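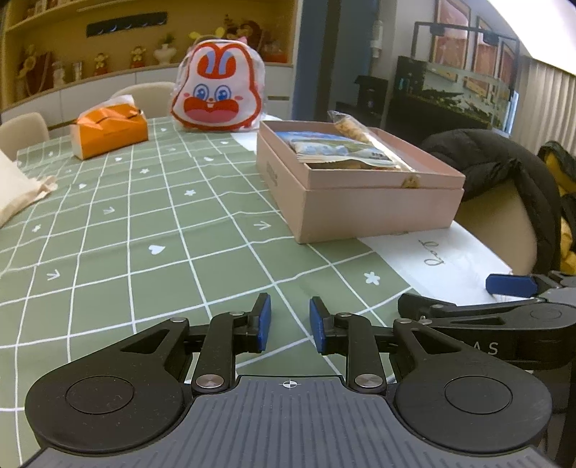

The Wunetti Robotics Club has no lab, no bench and, since February, no room at the community center, which gave its hour to a ceramics class with a longer waiting list. The club now meets in a member's dining room, and its spring project has shrunk to fit the table. The assignment is to pack snacks into a box. At one session the box was pale pink and stood open on a green tablecloth with white hearts and arrows printed on it, and the arrows, members would like it known, are not part of the navigation system. A rabbit backpack still in its plastic cover watched from the far end with its mouth open, as most visitors do for the first ten minutes or so.

The project is called Hultska, a name that won a vote against several worse ones. It is the club's entry in the Flevance Packing Challenge, a regional student contest in which teams teach a machine to move ordinary things from a table into a container and, if the judges are feeling unkind, back out again. The grand prize is $400 and a trophy that last year's winners described as "mostly base."

Teams don't write out every move for the machine. They show it. A student picks up a gripper by hand, closes its two fingers on a snack, carries the snack to the box and lets go. Then the student does it again, with the snack turned a little. The recordings become the lessons. By the club's log, members had made 3881 of them as the entry deadline approached, and several members no longer care for wafers. 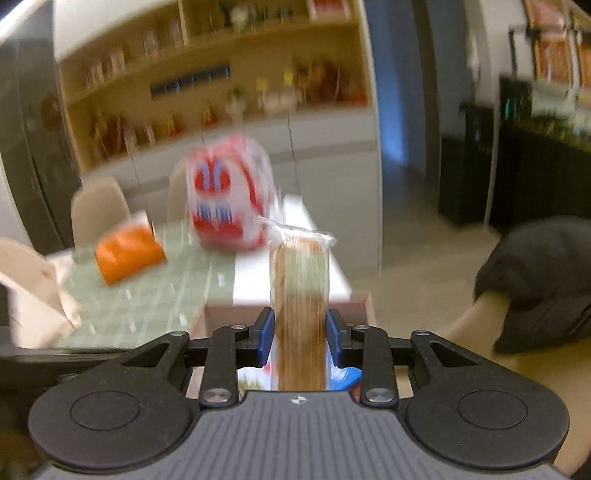

A wrapped snack between the blue finger pads, with the open box behind it.

Snacks sound easy until you try to grab them with something that isn't a hand. The contest rules allow any packaged food "of the kind found in a household," and the club has read that sentence with the care usually given to a lease. Long, narrow packages are popular with beginners because there is plenty to aim at. Flat packets are less popular. Their contents shift, their edges crimp, and a student who has closed the fingers on one corner can spend a full minute learning how far the rest of it swings.

Clear wrappers are in a class of their own. The software the club uses, a free package called Xie, has to work out where a snack begins and ends from camera pictures, and a crinkled transparent wrapper gives it plenty of opinions to choose from. In one early trial the program decided that the shiny end of a wrapper was the most important object on the table. Members discussed this at length, then switched off a lamp. It helped a little.

There have been other lessons. The first batch of recordings was made almost entirely by right-handed students, and the model trained on it approached everything from the right with great confidence, including things that were on the left. The club then set a quota for left-handed work. It has two left-handed members, who are now in demand for the first time in their lives and have begun to negotiate.
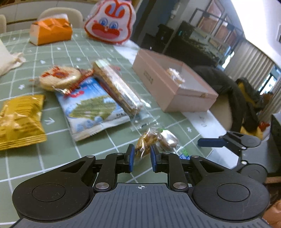
A rule about eating was also needed. Anything that has appeared in a recording has to stay available until the batch is checked, in case the shot must be set up again. The rule is written on a card and is widely admired. In the last full inventory the supply box came up 50 items short of what had been purchased, a gap the minutes attribute to "handling losses." The club has since put snacks on the budget as a separate line, next to batteries, and the faculty adviser has asked to see receipts for both.

How well any of this works will be settled at the contest, where each team gets one table, one box and a pile of food it has never met. In practice runs the club scores an attempt as good if the item ends up inside the box and as "artistic" if it ends up on the rim. Out of 528 scored attempts so far, the good ones are ahead, though the club would prefer not to say by how much until the other schools have published theirs. None of the other schools has.

The rules also award points for neatness, and there the club is less relaxed. Its model has learned to put things in the box with real dedication, but it has no views on how they should lie once they get there. A second set of recordings, devoted to lining packages up side by side, was started last month. It is slow work — the students have to place each item the way they would if a grandparent were looking — and sessions now end with more tired wrists than usual.

The Flevance Packing Challenge takes place on 2nd April in the Wunetti High School gym, doors open at noon. Admission is free. Spectators may bring their own food but are asked to keep it off the competition tables, after an incident last year involving a visitor's granola bar, which was packed.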